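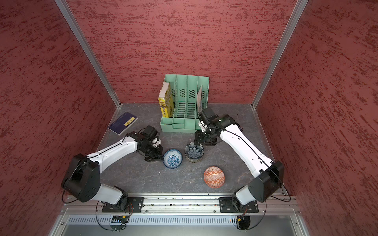

February, evening

Right arm faulted again today, third time this month. Writing it down while I still have the order of things straight, because last time I left it until morning and got the sequence wrong in the fault sheet.

Started a little after nine. Home position on both arms was fine. Ran the bowl and dish routine on the Zomari cell with the left arm slowed down and the right at normal speed. The first hour was clean. I got through the warm-up set without touching anything and began to think the new wrist cable had fixed it.

Episode 123 is where it went wrong. The right arm came down on the dish stack and kept going. It should stop when the fingers meet the dishes and the wrist current rises. It did not stop. It pressed down until the shoulder joint tripped on load and the whole arm went limp, and then it sagged sideways and dragged the stack with it. One dish went off the top and chipped against the floor. The left arm carried on with its own part of the routine as if nothing had happened, and that bothers me more than the dish does. A fault on one side is supposed to freeze both. I hit the stop button myself. I would guess two seconds between the trip and my hand getting there, and in that time the left arm moved maybe the width of a bowl.

My hands were outside. I want that written down too. But I had been reaching in between episodes all morning to put dishes back, with the routine paused and the arms still powered, and I know that's not how the sheet says to do it. The sheet says power off, both sides, every time. It takes longer. With the fault the way it is, I'm going back to doing it.

Pulled the log before restarting. The position numbers look normal all the way down. The current reading from the right wrist is flat, stuck on 796, from a good while before contact until after the trip. It never goes that steady in normal running, it always jitters. So the controller was looking at an old number and thought the arm was still in free air. That fits with what I saw. It does not say why the reading froze.

Things I tried, in order:

Reseated the cable at the shoulder and at the board. No change, the reading froze again on the fourth try.
Swapped the right and left cables at the board. Froze again, still on the right arm. So probably the arm end and not the board, but I only saw it once after the swap and I don't want to lean on that.
Put the old wrist cable back. Ran 100 descents onto a folded towel at low speed. No freeze.
Put the new cable in again. Froze on the eleventh.

So the new cable is bad, or the plug on it is a loose fit. But the old cable came off in the first place because the arm was faulting with it on. Either there are two faults, or the first two times were something else. I went back to the earlier logs after lunch and the current in those is not frozen at all. It spikes and then the arm trips, the way it would if something was really in the way. Two faults, then. I don't like it but that's what the logs say.

Wrote to Pravlow for another cable and asked them if the plug was changed between batches. They want a photo of it next to a ruler. Will do that tomorrow in better light.

The bigger job is the shared stop. I dug through the Jornoter settings and found the cross-arm freeze was set with a delay of 2000 milliseconds. I don't remember setting it and there is no note. It may have come over with the old configuration from the Rankin bench, where the two arms could not reach each other and it hardly mattered. In this cell they can. Set it to zero and tested it by pulling the enable line on the right arm while the left was moving. The left stopped dead. Did the same the other way around and the right stopped too. Saved the file and put a note in it this time.

Still to do:
– Add a check that throws a fault if the current reading doesn't change for a set number of cycles.
– Sweep the floor for dish chips before anything runs.
– Mark today's episodes from 123 on as bad.
– Copy the power-off step onto a card and tape it where I can see it.

Left everything unplugged at the wall. Small cut on my thumb from the dish, washed it, nothing much. Home by seven.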